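Visit report: Drillau kitchen works and show flat, open day

Report by Branwen Cadwaladr
4 Jun 2018

The open day at Drillau ran from mid-morning and was split into two halves: the drawer assembly hall, then the furnished show flat on the Fesdale side of the yard. I had asked to see both because we are choosing fittings for the Plomutska refurbishment, which has 38 kitchens on a single specification. These are my notes in the order I walked it.

Assembly hall

Drawers are built on one line. The sides are pressed metal, the base and back are white board, and the front goes on last. The adjustment screws for height and tilt are reached from inside with the drawer open, so a front can be realigned without emptying the cupboard. The closing dampers are tested in batches of 40. The test rig was switched off for the visitors, so I have no view on noise under load.

I asked about replacement parts. Runners are held for all current sizes, fronts only for the darker finishes. Delivery in November was described as achievable, which I have recorded as a verbal statement only.

Show flat kitchen

The kitchen is fitted in black stone and white marble, both polished. The worktop has a rounded front edge, a sensible choice where people lean in to reach the back. The marble runs up the wall behind it with grey veining left strongly visible. On the worktop stood a dark chopstick holder with a flared rim and a small floral label, and the handling exercise was built round it: where do small, long items live in a kitchen of this type, on the surface or in the drawer?

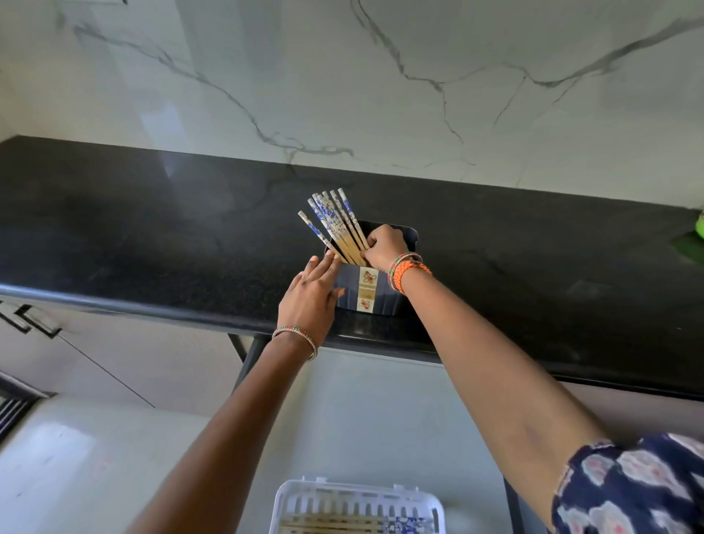
The case for the surface is speed. Chopsticks kept upright are picked up in one movement and the decorated ends are on show. The case against is stability. A tall bundle leans to one side and the tips spread, so a holder for this purpose wants a broad foot and some weight low down. I would also want a removable base for cleaning. The staff did not know whether this one had it.

A polished dark worktop has its own drawback. Strip lighting shows as a hard white line along the stone, and I found it tiring at close range. The matt sample in the corridor was better in this respect - it also costs more. The holder is easily lifted in two hands when the surface needs wiping, and the decorated chopsticks, blue on white over pale wood, can travel with it.

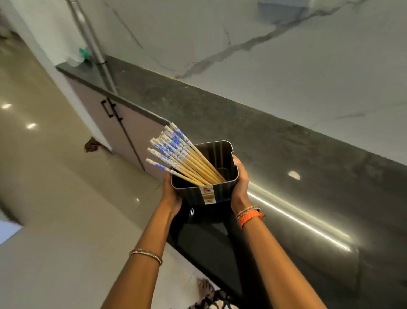 Drawer storage

The wide drawer under the worktop was the most useful part of the visit. It opens fully, so the back wall can be seen and reached. The side rails are dark grey metal and the base is plain white, on which every crumb and speck shows. I count that as an advantage, though the tenants may not.

Inside was a white plastic organiser tray with slotted sides and a ribbed bottom. Long light-wood sticks were laid flat in it, with small white and blue packets at the right-hand end. The tray takes up only the middle of the drawer. With no dividers to hold it I would expect it to slide, and a liner should be added to the order.

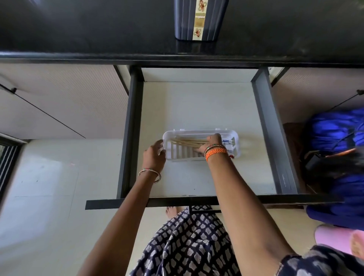
Photo: B. Cadwaladr / Drillau open day

Laid flat, the sticks keep a slight diagonal unless somebody straightens them. A narrower tray would correct this. The Jin insert, shown only in the catalogue, is listed in two widths and I have requested the narrower one for trial.

Points to follow up

Written confirmation of the delivery date.
Price of the matt worktop against the polished.
Drawer liner, cut to size, for all kitchens.
Sample of the Jin insert, narrow width.
Runner fixing dimensions, as the existing carcasses at Plomutska are not standard depth.

Parking is at the Fesdale gate. The walk to the show flat is uphill and unsigned - allow 23 minutes if starting from the station.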